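Objet : Re: [atelier-bras] Linge, deux bras, et le chiffre de 80 %

Bonsoir à tous,

Je réponds en bloc, avec le message d'origine pour ceux qui se sont inscrits depuis :

> Bonjour la liste,
>
> Suite à la réunion de mars, je propose qu'on fasse du linge notre démonstration pour les portes ouvertes. Le banc Retamal est monté, les deux bras répondent, et la doc de Paka annonce 80 % de réussite sur les tissus souples après 200 démonstrations. À raison d'une soirée par semaine, c'est jouable avant l'été.
>
> Il resterait à acheter la paire de doigts Vasteck, et à valider le budget : 863 euros, port compris.
>
> Des objections ?

Oui, quelques-unes.

D'abord ce 80 %. J'ai lu la doc deux fois et je ne trouve nulle part ce qui compte comme une réussite. Un vêtement saisi ? Un vêtement saisi et lâché au bon endroit ? Un panier entier vidé ? Si c'est par vêtement et qu'on en met cinq dans le panier, on tombe à une chance sur trois de finir sans intervention, en supposant que les essais soient indépendants - et ils ne le sont pas, un pantalon mal lâché gêne le suivant. Devant du public, une chance sur trois, ça s'appelle une panne.

Ensuite, la tenue du panier. C'est le point sur lequel je bloque depuis le début.
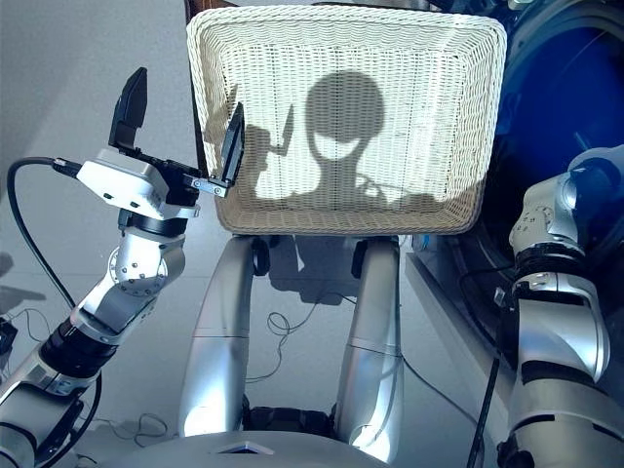

Tout le monde parle de la prise du tissu parce que c'est le sujet à la mode, et je comprends. Mais un panier qui glisse de deux centimètres au mauvais moment, c'est toute la trajectoire qui est fausse, et la commande Hikora n'en sait rien tant qu'on ne lui remonte pas l'effort au poignet. Or on ne le remonte pas. J'ai demandé le mois dernier si le capteur était prévu, on m'a répondu « dans un second temps ». Je voudrais savoir si ce second temps tombe avant ou après les portes ouvertes.

Même remarque pour l'éclairage. On travaille sous les plafonniers, avec un panier clair qui prend les ombres de tout ce qui passe au-dessus. Je n'affirme pas que ça gêne la détection, je dis que personne n'a mesuré. Une soirée suffirait : mêmes vêtements, même position, plafonniers puis lampe latérale, et on compare.

Troisième point, le choix des vêtements, que je trouve un peu complaisant.

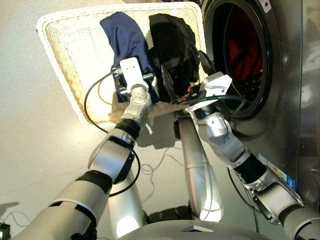 Je ne crois pas aux essais où l'on choisit soi-même les pièces faciles. Il faudrait tirer au sort dans un vrai sac de linge, avec des chaussettes, une housse de couette, quelque chose à fermeture éclair. Avec un bleu marine et un noir dans un panier crème, la séparation entre le fond et le tissu est donnée d'avance ; mettez un torchon blanc et on en reparle. Et si les deux pièces sombres se chevauchent, j'aimerais voir où le logiciel place la limite entre elles.

Pour les doigts Vasteck, je suis contre l'achat immédiat. Les nôtres pincent correctement à mon avis, et je n'ai vu aucun essai qui montre que c'est là que ça coince. 863 euros, c'est environ la moitié de ce qui reste en caisse. Avec nettement moins, on peut coller du caoutchouc sur les doigts actuels, faire une vraie série et noter les échecs un par un, avec leur cause.

Ma contre-proposition, donc :

- pas d'achat avant une série complète avec le matériel en place ;
- réussite = vêtement entièrement dans le tambour, rien qui dépasse sur le joint, sans main humaine ;
- vêtements tirés au sort, au moins un blanc ;
- les rushs gardés en entier, y compris les ratés.

Si on dépasse la moitié dans ces conditions, je vote le budget et je viens tenir le stand. Sinon, on peut montrer la téléopération, à condition de l'écrire en gros sur le panneau. L'an dernier la moitié des visiteurs est repartie en croyant que le bras se débrouillait seul, et ça m'avait déplu.

Autre chose, sans rapport : il manque toujours la clé Allen de 2,5 dans la boîte du banc. Si quelqu'un l'a emportée, merci de la remettre avant la prochaine séance. Je passe vers 19 h pour reprendre le câblage.

Bonne soirée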